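Open day at the Ploranitz housing cooperative, September

The cooperative at Ploranitz opened its doors on a Tuesday this time, from 10 in the morning until 4. I went because my sister is on the waiting list and could not get off work. I took notes for her and have typed them up for anyone else who is thinking of applying.

The bus from Asimberg stops at the bottom of the hill. It is a steep walk up. If you drive, park on the gravel by the bike sheds, as the street side is residents only. I signed in at the front hall and got a floor plan and a number for the tour.
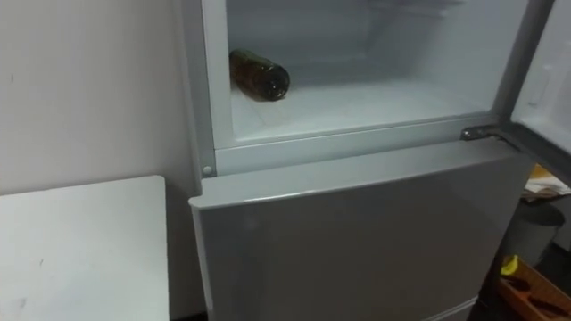
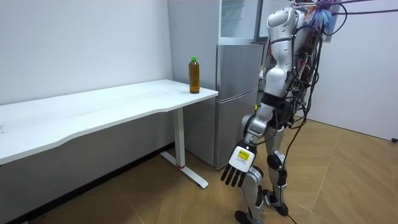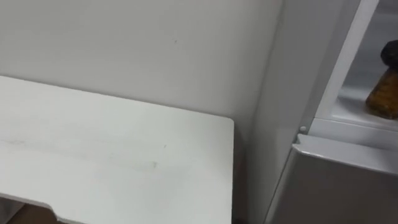
The buildings

There are two blocks, North and South, with a courtyard between them. Together they have 108 apartments. One is kept for guests of residents, so 107 are lived in. North is the older block and has the thicker walls. South was added later by Kovačević, the same builder that did the row houses in Skerkomstead, and it shows in the stairwells, which have the same narrow windows over the landings.

Our group started in North. The stairs are stone and worn down in the middle. There is an elevator, but it stops at half landings, so you still have six steps to climb from the door to most apartments. My sister has a stroller to think about. In South the elevator stops level with each floor, and I would ask for South if they give you a choice. They told us you can state a preference but that it adds to the wait.

Heat comes from a shared boiler under South. It goes on in October and the cost is part of the monthly charge. Hot water is metered separately for each apartment. Two people asked about noise from the boiler and we were taken down to stand next to it. It hums. On the ground floor right over it I could hear it a little with the hall door shut.

Laundry and storage

The laundry room is in the basement of North and serves both blocks. You book a slot on a paper sheet by the door. Slots on Saturday were all taken for the next two weeks, while weekday mornings were mostly open. Drying lines are in the next room and there is a fan on a timer.

Each apartment gets a storage cage. The cages are wire and you bring your own padlock. The floor in that part of the basement had a tide mark along one wall. I asked and was told it came from a drain that backed up and has been replaced. I would still put things up on pallets.

The courtyard

I liked this part best. There are two pear trees, a sandbox with a lid, and a row of raised beds along the south side. Beds are handed out in spring by drawing lots. A resident was pulling up beans and gave me a bag of them.

How to apply

Valbona Krasniqi handles applications and gave a short talk at 2. The points I wrote down:

The list moves when someone leaves, and most years that means very few apartments.
You must confirm every September that you still want to be on it. If you miss that, you go back to the end.
When you are offered a place you have 15 days to answer.
You can turn down one offer and keep your position.
The deposit is due within 30 days of signing.

She did not want to guess at waiting times for the larger apartments. Forms are in the front hall or can be mailed to you.

I left a little after 3 and caught the bus back with the beans.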